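Curna Home Skills, Session 6
Handout: Getting a Canvas Tote to Behave

Hi all! Last time I ran on far too long about folding, so this week is all bags. Bring one from home if you have it (any canvas tote will do, even a tired one), and please empty it first. I found half a granola bar in mine in October.

We start with storage. I'm a big fan of smooth, flat surfaces near wherever bags live, the kind you can wipe in one pass. Canvas sheds lint and picks up dust, so give the spot a quick going-over with a damp cloth and run a dry one down any seams between panels.
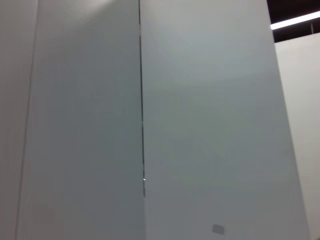

Should I put a canvas bag away right after spot cleaning it?
Wait until it's fully dry, bottom corners and piping included. I leave mine open overnight.

Now the standing up part, my favorite! Set the bag on a table, open the top wide and push the lower corners out from inside with your fingers. Then run a thumb along the bound seams. Piping gives a bag a lot of its shape, and if it's kinked the whole side will lean. Let the handles hang down outside so they don't drag the rim inward.
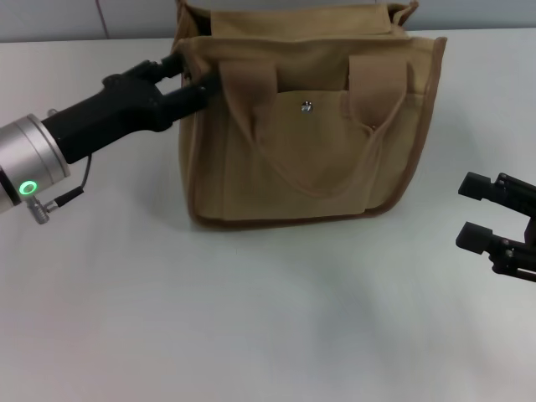 Pockets come next. Unsnap, turn out the crumbs, smooth the pocket flat and snap it shut again. If a bag slouches a bit after all that, fine, mine does too. You can slip a piece of stiff card in the base, cut 2 cm short on each side so it lifts out easily.

For next week: pick one bag, do the whole routine and jot down where you got stuck.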